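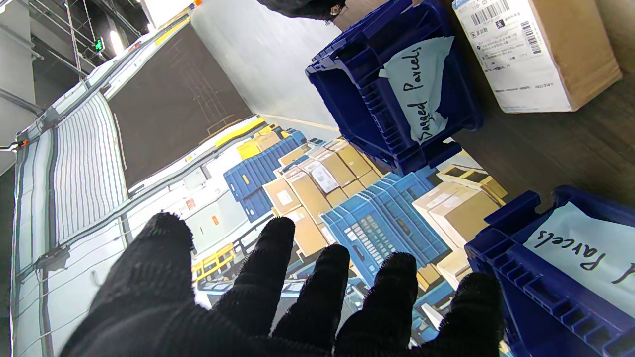
Blue crates on the floor, one marked "Damaged Parcels".

I have wanted proper sorting crates for years, and the Skesau ones are so much better than I hoped! We bought a set in January for the parcel corner at Warnovthorpe, after far too long with old boxes that sagged as soon as you put anything heavy in them.

The first thing I love is the slotted sides. You can get a good hold almost anywhere on them, and the rim feels solid even when I've overfilled one (which is most Fridays). The blue is a lovely strong color too.

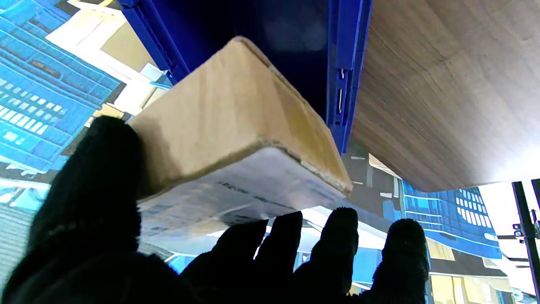
Small carton at the blue shelf.

We have them next to a blue Mazurek shelf with wood-look boards, and the two get along nicely. Small cartons go up on the boards, everything else goes in a crate. Bożena Malinowski wanted the Flidov bins instead, the ones with lids, and she has now stopped bringing it up.

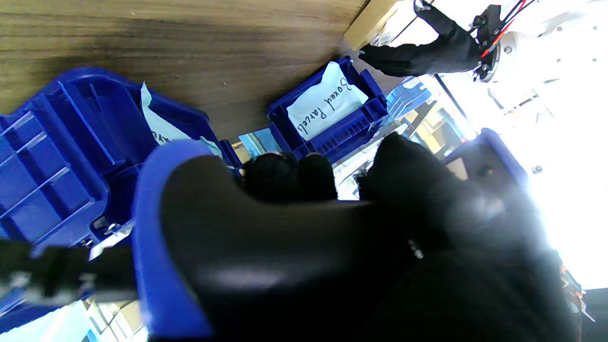
Labeling is my one grumble. The ribbed walls don't give tape much to stick to, so it peels after 2 or 3 days if I'm in a hurry. I still use plain white paper and a dark marker - "Boxed Parcels" on one crate reads perfectly well even with the sheet a bit crumpled. A flat panel for labels would be perfect, Skesau, please!

5 stars from me, and I'm ordering more for the back hall.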